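Drindine Towel Folding Station
Set-up and Operating Guide for Laundry Staff

Section 4: Working Beside the Arms

4.1 Purpose of this section

This section applies to all attendants, shift leads and relief staff at the Tretcombe linen facility. It sets out how hand towels are presented to the folding station and which tasks remain with the attendant. It replaces the instructions issued in October and takes effect on 31 May 2019.

4.2 Changes to attendant duties

Hand towels assigned to the station are no longer folded at the main bench. The attendant prepares the table, lays out each towel, inspects the folded item and records rejects. Bath sheets, robes and all coloured table linen continue to be folded by hand. Positions and hours are not altered by this section. Questions about rostering should be directed to Océane Bouchard, Laundry Operations.

4.3 Preparing the table

1. Confirm that the station is in Hold before reaching over the table.
2. Spread the cover sheet over the tabletop. Light creases are acceptable. Raised folds under the towel area must be smoothed by hand.
3. Check that each arm base is firm on the table. Do not tighten or move a base yourself; report it to the shift lead.
4. Confirm that cables can move freely and do not pass beneath the towel.

CAUTION: Keep sleeves, lanyards and hair clear of the joints at all times, including in Hold.

4.4 Laying out and folding

1. Lay one towel flat, with its borders running across the table.
2. Smooth out large ripples. Small wrinkles in the terry do not need attention.
3. Step back behind the floor line and select Start.
4. Remain at the station until the arms have returned to rest.

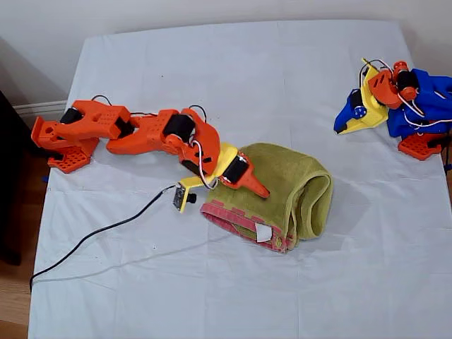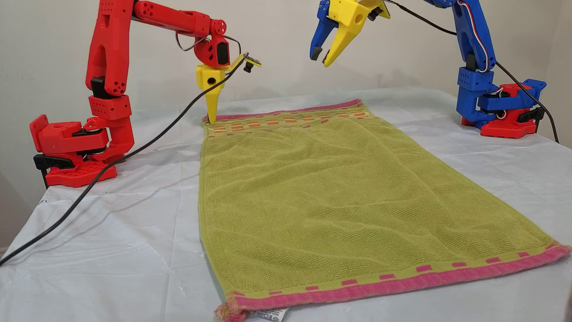

Green hand towel with pink in the border, at the two-arm station.

Can I reach in to straighten a towel while the station is running?
Select Hold first and wait until both arms have stopped. You may then straighten the towel, step back behind the floor line and select Start again.

4.5 Inspection and rejects

1. Pick up the folded towel and check that the edges meet within the tolerance shown on the bench card.
2. Place accepted towels on the outgoing trolley, in stacks of 38.
3. Unfold any rejected towel and present it once more. If it is rejected a second time, fold it by hand.
4. Enter each second reject in the station log under fault code 542.

NOTE: The log is used to adjust the station. It is not used to assess individual attendants, and entries must not be withheld to improve a shift's results. During the trial period, 1,751 towels were processed, and the most useful corrections came from remarks written by attendants in the comments column.

4.6 Training and sign-off

Attendants must complete the Sondico induction module and one supervised shift before operating the station alone. Armindo Marinho conducts the supervised shift and signs the training record. Staff who prefer to stay on manual folding may apply in writing to Laurier Campbell.

CAUTION: Staff who have not been signed off may load trolleys but must not lay out towels or select Start.

4.7 Stoppages

If an arm stops partway through a fold, select Hold and leave the towel in place. Do not pull it from a gripper. Call the shift lead, note the time in the log and return to manual folding until the station is released. Repairs are carried out by Petrenko service staff only.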